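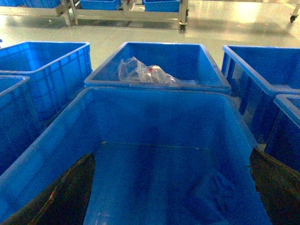
Moving a whole kitchen in June taught me a few things about packing, so I'm putting them down in one place. Thread. 1/19

I moved from a second-floor flat to a terraced house on the other side of town. Two bedrooms, one cellar, far too many plates. I did the packing myself and paid a small firm, Van Dijk, to do the lifting. 2/19

First thing: get rid of food early. I stopped buying tins a month before and ate through the cupboard. There was a week of chickpeas. By the end I had one bag of rice, some oil and a jar of mustard left, and they went in a carrier bag on the passenger seat. 3/19

I hired plastic crates instead of buying cardboard boxes. The hire place, Pavden, dropped them off at seven in the morning, a fortnight before the move. You pay by the week. Mine came stacked inside each other and lived in the hall until I needed them. 4/19

Crates are better than boxes for anything heavy. They don't sag and the handles don't tear. They are worse for clothes and bedding, where you are carrying the weight of the crate for no good purpose. Duvets went in bin bags. 5/19

Plates go on their edges, like records. I had always stacked them flat. Dörte Baumgart from downstairs used to work in a hotel and she put me right on this. One sheet of paper between each, a folded towel at the bottom, another on top. 6/19

I broke one bowl in the whole move and I did that at the sink. 7/19

Newspaper leaves ink on everything. If you use it you will be washing the lot at the other end. Plain packing paper is cheap and you can flatten it and pass it on. Tea towels work for glasses, and you have to move the tea towels anyway. 8/19

Books: fill a crate halfway, then put something light on top. A full crate of books can't be lifted by a person of my size. I found this out with the cookery books and had to take half of them out again on the landing. 9/19

Label the end, not the lid. Once they are stacked you can't see the lid. I wrote the room and one or two words: KITCHEN pans, KITCHEN drawer, BEDROOM shoes. Masking tape comes off plastic cleanly if you don't leave it for months. Parcel tape doesn't. 10/19

My other system was numbers and a notebook. I gave that up on the second evening. If you are the sort of person who keeps a notebook going, it's probably very good. 11/19

Read the meters before you leave and take a photo of each one. My old supplier estimated a reading and wanted more than 1223 units added to the final bill. I sent the photo and it was sorted in two emails. Without it I think I'd still be on the phone. 12/19

Do the new house's meters on the same day. Mine are in the cellar, behind a door that opens the wrong way. Take a torch. 13/19

Post redirection takes longer to set up than you would expect. I left it late and two letters went to the old flat. Zineb Ouali has the place now and she kindly kept them for me. Leave a forwarding address with whoever moves in after you, and some biscuits if you can. 14/19

The broadband was the worst part. Idine said the line would be live when I moved in and it wasn't. They did fix it, but I was using my phone for everything until then. If you work from home, book the switch early and ask for the date in writing. 15/19

On the day itself, keep one bag with you and don't let anyone put it in the van. Mine had the kettle, mugs, tea, phone charger, toilet roll, a screwdriver, medicines, the paperwork and a change of clothes. I forgot scissors and opened everything with a key. 16/19

Make the bed first. Before the kitchen, before the telly. It will be ten at night before you know it and you won't want to be hunting for a fitted sheet. 17/19

Check what state the hire firm wants the crates back in. Mine asked for them empty, with all labels off and any spills wiped out. Look in each one before you stack it. I nearly sent back a potato peeler and the spare key to the bike lock. 18/19

A few people have asked about the shelves I put up afterwards. They are the plain Fesent ones, the narrow size, and the screws they come with are too short for old plaster. Buy longer ones. I'll do the cellar in a separate thread when it has dried out. 19/19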